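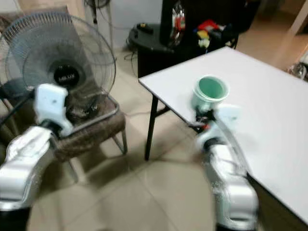
Fan by the brown chair, green cup on the white table

Big fan on a tile floor - where do you put it?
Home Cooling > Fans and Airflow
183 views

kivska_north wrote:
Our back room has beige tile, a white-topped table and a brown upholstered chair. The fan is a large one and it lives next to the chair. Two problems. It hums on the tile at the top speed, and whoever works at the table gets nothing from it unless it points straight at them, and then papers go everywhere. The room is 20 feet long. Would you move the fan or move the table?

tableleaf wrote:
Move the fan. Put it at the far end and aim it along the wall. You want the air going past the table.

Quintero_Rd wrote:
I'd leave it where it is and deal with the hum first. Tile is hard and most fan bases don't sit flat on it. Cut a piece of rubber mat a little bigger than the base. I used the Nimcombe shelf liner doubled over and it has held up since January.

tableleaf wrote:
Shelf liner packs down under anything heavy. Mine was flat in a month and the hum came back. Get a real mat.

Quintero_Rd wrote:
Mine is doubled, like I said. Also check the screws on the grille before buying anything. Half the noise on my old Giltis was one loose screw.

kivska_north wrote:
Checked the screws, two were loose. It's better but there is still some hum at the top speed. I'll try a mat. What about the cup? I keep my drink near the edge of the table and I'd like it farther back, but that end is where I write.

pm_oldhouse wrote:
Get a cup with a wide bottom and leave it where it is. A fan won't move a full cup.

tableleaf wrote:
A fan won't, an elbow will. Keep it off the edge, especially over tile. I've swept up enough mugs.

pm_oldhouse wrote:
Depends on the cup. Plastic ones bounce.

kivska_north wrote:
Update 08/04/2020. Moved the fan to the far end with a rubber mat under it. The hum is gone on low and medium. The papers stay put now, but the chair is too warm to sit in after lunch, so I may end up moving it back - or moving the chair with it.

Quintero_Rd wrote:
Move the chair. Leave the mat under the fan for a week before you decide on the rest.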